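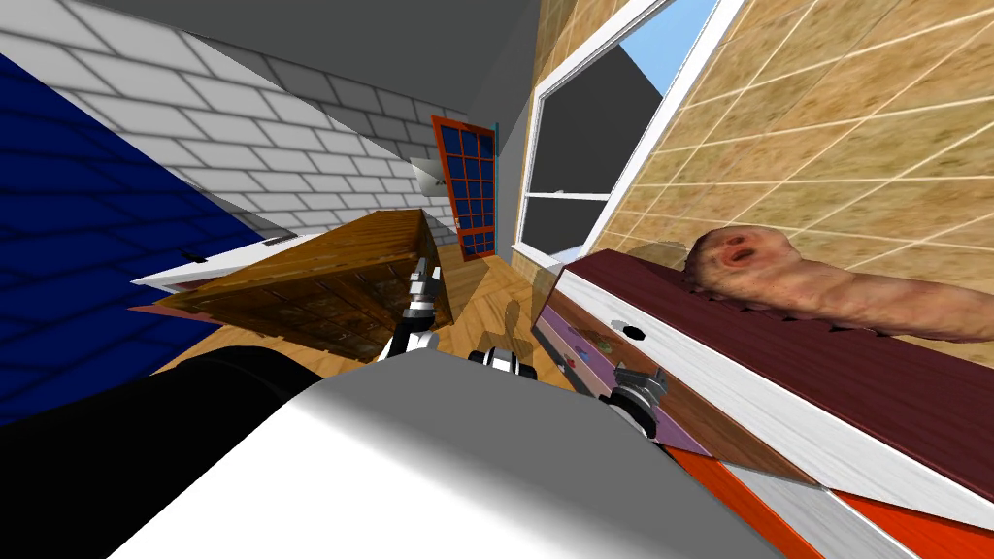

This data card covers the Drastville kitchen set, simulated manipulation episodes assembled to support one purchasing decision: what to buy for the two-arm cell planned at the Pisby site, and in what order. The budget request was due before any hardware could be ordered, so the planning was done against rendered rooms. The rooms are furnished the way the cell will be furnished, with a long counter on one side, a wooden cabinet on the other, and a strip of parquet between them that the robot has to work in. Floor width drove more of the budget than expected.

Posted 26/09/2018 by the Krawczyk equipment planning group

## Contents

The set holds 766 episodes. Each one has rendered views, joint positions, gripper state and a short task string. Room colors, wall finishes and counter objects vary between rooms. Object models came from a general library and were not chosen to match Pisby stock. 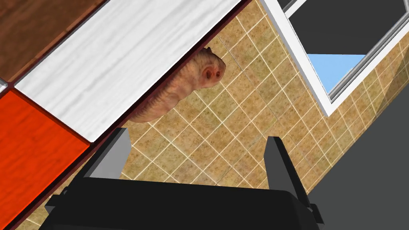

Episodes are stored one per folder. The task string is plain text and may be empty. Empty strings were left alone, and the planning sheet skips them.

## What the set was used for

- Checking whether both arms can reach the back of a standard-depth counter without a lift column.
- Comparing 2 finger lengths before asking for quotes.
- Deciding how much clear floor to leave in front of drawers.
- Finding out whether wall cabinets need to be in the first order. A room with a glazed cabinet over white tile was used for this. 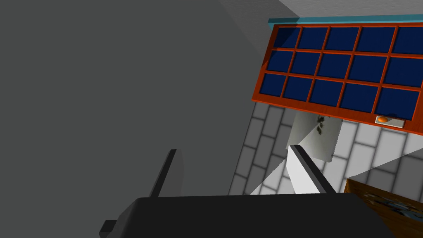 ## Budget notes

The first order is limited to the arms, 2 grippers and the base. Spare fingers are a separate line of 3000 dollars, which also covers shipping from Priltham. Counters and drawers are bought locally and should be in place before the base arrives.

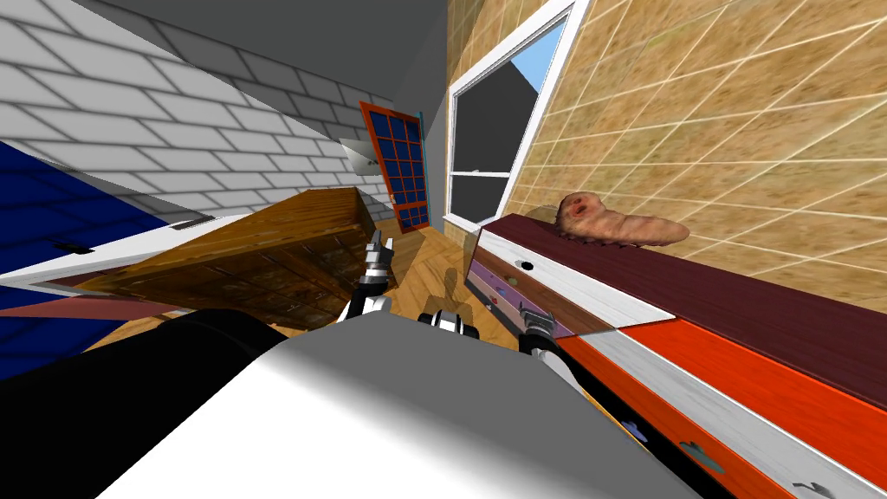 Installation labor is not included in any of these lines. Neither is the floor survey, which facilities pays for. If the survey calls for leveling, the base order moves to the next cycle and the furniture order stays where it is.

## Known limits

Contact and friction values are defaults. Do not use them to size motors or to predict finger wear. Lighting is fixed within an episode. Drawer pull force was never measured at Pisby, so drawer tasks should be read for reach only.

## Changes

September: removed duplicate folders and corrected the units in the joint files. Older copies of the joint files should be deleted.

We use cookies to remember your settings. By continuing to use this site you accept our cookie policy.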